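Can a robot do my chores yet? Sort of

Posted 12/4/25

My dad rang last month to ask if he could have a robot to empty the dishwasher. He's had a bad shoulder since February and I think he was only half joking. I said I'd find out, and of course I've now lost most of my evenings to it.

So I've been poking about in Kokex, the simulator that Siebe Cuypers put me on to (he works on the shop floor at Lendton and is much more patient than I am). You get a pretend arm with a two-fingered gripper, a pretend work surface and a pretend job to be getting on with. No broken plates, which suits me! 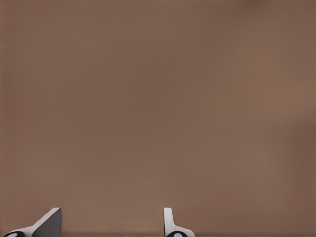

What surprised me is how much of a chore is just getting ready to do it. I pick up a mug without a thought. The arm has to work out where to go, how wide to open and when to stop, and any of those can be slightly off. I gave it 27 tries at a simple pick-up one evening and went to bed grumpy after six good ones.

Boxy things ought to be easier, you'd think -- flat sides, nothing floppy. But put a big one right up against a small one and there's a lot less room for fingers.
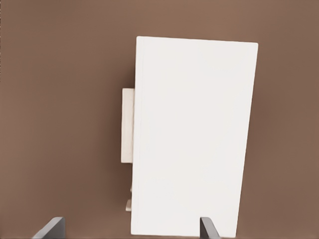 Big white block, smaller one tucked in beside it, gripper at the bottom.

Siebe says the shop floor is miles ahead of the kitchen, mostly because things turn up in the same spot every time. His lot have an arm that shifted 806 parts in one shift without a fuss. Then somebody moved a tray by a hand's width and it sulked until lunch. My dad's cutlery drawer would finish it off.

Hilde Maes commented on my last post that she'd happily pay for one that only wiped worktops. Me too, Hilde. I'd take slow -- it can have all night if it likes.
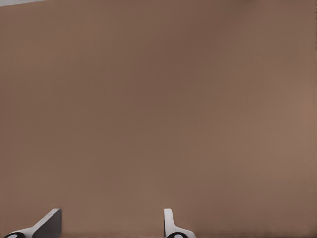
What I'm trying next

Towels. Siebe laughed when I told him, so I'm not expecting much. I've got 51 runs lined up and I'll post the results, good or bad. Dad is still doing the top rack with his left arm.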